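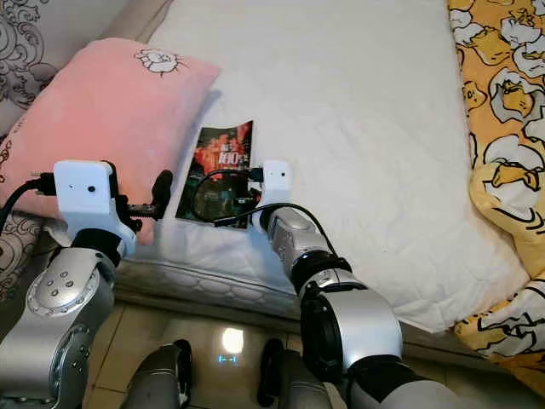 A small book with a dark cover, lying on a white quilted mattress.

Pollari has had a business association for as long as I have lived in the county, and for most of that time its calendar has looked the same. There is a spring breakfast, a summer sidewalk sale in June, and a fall dinner. The dinner is a good night out. I have gone to nine of them. But I think the association should drop the ticket price or drop the dinner, and I want to say why while next year's budget is still open.

A seat this year cost $70. For the bank and the two insurance offices that is nothing much. They buy a table and fill it. For a person who runs a shop alone, it is $70 plus an evening with the door locked, and $140 if a husband or wife comes along. I looked down the tables this fall and saw mostly people who do not own a storefront on Main Street. The barber was not there. Neither was the couple who took over the hardware store on Birhane Road.

The association says the dinner pays for itself and leaves a little over $4000 for the rest of the year. I believe that. My question is what the money then does. Most of it goes to the holiday lights and the printed directory. The lights are fine and people like them. The directory still lists Fimano Shoes, which closed before the bridge work started, and I do not know anyone who picks one up except to find the phone number for town hall.

Oltano, down the river, did away with its dinner a few years ago. They now hold a potluck in the school cafeteria. It costs $3 at the door and members' kids get in free. Nuria Berhe, who has the fabric store there, told me she met more of her neighbors at the first potluck than in all her years of buying tickets. The town lost some income and made part of it back by asking the larger members for a straight donation. They still have lights.

I have heard the argument that a nice event brings in outside guests, and that a county commissioner will not come to a cafeteria. Maybe so. The commissioners who came to our dinner gave short remarks and left before dessert. I would trade that for one evening where the people who sweep their own sidewalks can sit down together and talk about parking, delivery trucks and the empty block by the post office.

The budget meeting is on 30/10/2019 in the library basement and it is open to all members, including those who are behind on dues. If you have a shop in town and skipped the dinner because of the price, come and say so. The board has only heard from the people who went.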